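Why Does Cloth Crumple?

Pick up a sheet of paper and a dish towel by one corner. The paper stays nearly flat. The towel hangs down and folds in on itself. The difference is in how each one is made.

What cloth is made of

Most cloth starts as fibers. A fiber is a very thin strand, like a hair. Cotton fibers come from a plant. Polyester fibers are made in a factory. Fibers are twisted together to make yarn.

Weaving and knitting

In woven cloth, one set of yarns runs up and down. This set is called the warp. A second set, the weft, runs from side to side and passes over and under the warp. Bed sheets and most dish towels are woven.

In knitted cloth, the yarn is bent into rows of loops, and each loop holds the next one. Loops can change shape, so knitted cloth stretches. T-shirts and sweatshirts are knitted.

Weaving is also used for hard materials. Chair seats and tabletops can be woven from cane or plastic strips. These strips are thick and stiff, so the surface keeps its shape.

Bending, folding and creasing

A thin yarn bends easily. When you lift cloth by one point, gravity pulls down on all the rest. The cloth bends in many places at once and forms folds. The way it hangs is called drape.

A fold disappears when you pull the cloth flat. A crease stays. Creases form when fibers are pressed in a bent position for a long time. Water and heat let cotton fibers move, so a damp cloth and a warm iron remove creases.

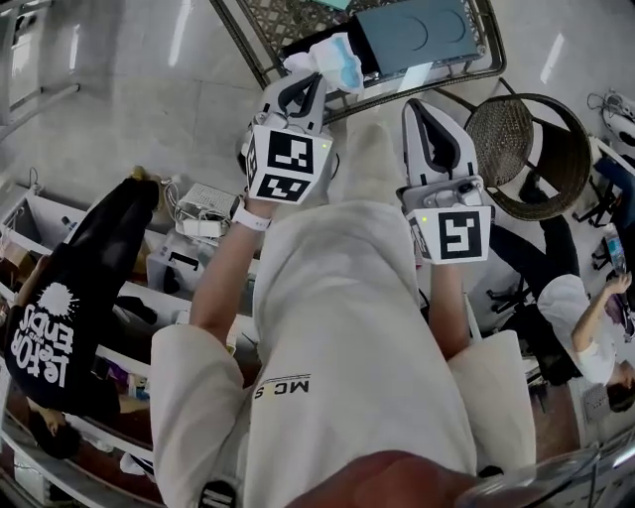

A crumpled cloth being lifted from a table with a woven surface.

Try it

You need a dish towel and a table.

1. Lay the towel flat. Lift it by the center and look at the folds.
2. Lay it flat again. Lift it by one corner.
3. Lift it by two corners on the same side. Fewer folds form, as the top edge is held straight.

Draw all three shapes and label the folds.

Words to know

Drape: the way cloth hangs.
Warp: the yarns that run up and down.
Weft: the yarns that run from side to side.

Text: Roos De Graaf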